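Student project report, Local Government and Elections seminar
Jun 3, 2022

## Turnout in the Lonby municipal election: what 17 polling stations show

### 1. Purpose

Our group looked at turnout in the last municipal election in Lonby, which was held in September. We wanted to know if moving a polling station has any link to how many people vote there. The town council changed the location of several stations before the election, and the local paper, the Plosia, ran letters from residents who said the changes would keep people at home.

We did not look at which list won or why.

### 2. Background

Lonby elects its council every four years. Voters choose one list, and seats are shared out by proportion. There is no second round for the council. Polling stations open in the morning and close in the evening, and voters must go to the station printed on their card. A voter who goes to the wrong station is sent to the right one.

The town is split into the old center, the Miren district on the east side of the river, and the outer streets around the De Haan housing estate. Miren has the oldest voters and De Haan has the most renters. Before the election the council closed two school sites that were being repaired and moved others to save on rent. Most of the moves were in De Haan.

### 3. Data and method

We used the results sheets that the town clerk's office posts after each election. Each sheet lists registered voters, ballots cast, and spoiled ballots for one station. We compared the last election with the one before it. All 17 stations appear in both sets under the same number, so they could be matched even when the address was different.

For each station we worked out turnout as ballots cast divided by registered voters. We then marked each station as "same place," "moved a short way," or "moved far." A move counted as far if the walk from the old building to the new one was more than 800 meters. We measured walks on the town's street map along sidewalks and crossings. Our first try used straight lines, but this gave the wrong answer for Miren, where the bridge makes a short distance into a long walk.

We also gave a paper survey to residents outside the De Haan supermarket and the Miren library. We got 62 completed forms. The survey asked if the person had voted, if they knew where their station was, and how they got there. We left out forms from people who were not registered in Lonby.

### 4. Results

Turnout fell in the town as a whole, so a drop at one station says little without the others beside it. Stations that stayed in the same place lost the least. Stations that moved a short way did much the same. The stations that moved far lost more, and the biggest drop was at the De Haan station that went from the primary school to the sports hall.

The one exception was in Miren. A station there moved far, and its turnout hardly changed. Survey answers from Miren show that many people there drive to vote, and the new building has a parking lot. In De Haan most people walked.

Of the people who filled in our form, 20 said they had not known the address of their station until they read the card. Some of these people still voted.

Spoiled ballots were low at every station and showed no pattern, so we dropped them from the rest of the work.
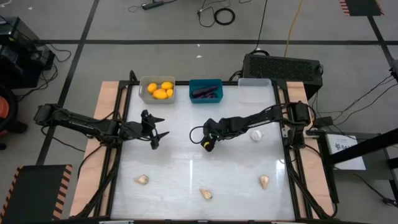

### 5. Problems with the data

The register changed between the two elections. New apartments opened in De haan, and new residents tend to vote less in their first local election. This could explain part of the drop there, and we had no way to separate it from the effect of the move.

The survey is small, and the people who stopped to fill it in were probably more interested in voting than average. More of them said they had voted than the official turnout would suggest. We used the survey only to understand how people travel and what they knew about their station.

One results sheet had a total that did not match its own rows. We used the rows.

### 6. Further work

A later group could add the next election and check if turnout at the moved stations recovers once people know the new buildings. The clerk's office keeps older sheets on paper, and these would have to be typed in by hand. It would also help to ask for registered voters by age group at each station, which we requested too late to use.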